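**Dornemard Gripper Kit 2 – for school clubs and student teams**

The Dornemard Gripper Kit 2 is a two-finger parallel gripper for teams who build their first robot arm. It comes with a simulation package, so the students can begin to program before the hardware is put together. The kit was developed with the robotics club in Drakcombe, where it is used every week in the beginner course and also for preparing the Jircombe student competition.

Order number: 1297

### What is in the box

- Gripper body with motor, mounted
- One pair of flat fingers and one pair of blank fingers for your own designs
- Flange plate for the Akgül training arm
- Cable, 74 cm
- Screws, and the key that fits them
- Printed workbook, eight lessons
- License for the simulation package, valid for one club

### The simulation package

The package contains the model of the gripper and several plain rooms to practice in. A wrist view is included, so that students can write the same code for the simulated gripper and later for the real one. Lessons one to three are done completely on the computer. The students learn to open and close the fingers, to turn the wrist, and to approach a surface without touching it. We recommend to stay with the empty rooms for these lessons. Objects come in lesson four, and most groups are then impatient enough.

A normal school laptop is sufficient. The rooms have simple surfaces and simple light – this was a wish of the club, as their computers are not new.

### For the competition

The Jircombe rules allow the kit without changes. Teams may replace the finger pads and may print their own fingers, but the motor must stay as delivered. Please check the rules of your year before you order spare parts. In the last season the fingers were the part which teams changed most often, so we now sell them also in pairs.

The motor is tested for more than 4000 closing movements under load. After a long training day, please look if the finger screws are still tight.

### Questions we receive often

**Can two groups share one kit?**
Yes. One group works in the simulation and the other at the arm, and after the break they change.

**Does it fit on other arms?**
The flange plate is made for the Akgül arm. A drawing of the hole pattern is in the workbook, and several schools have made their own plate from it.

**From which age?**
The workbook is written for students from 13 years. Younger students can do the first lessons together with a teacher.

**When is it delivered?**
Orders from schools which arrive before the end of November are sent in the first half of December. Spare fingers are sent at once.

Page updated 19 Nov 2019

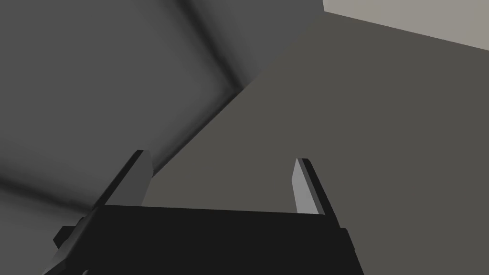
*Ilse Schwerdtfeger*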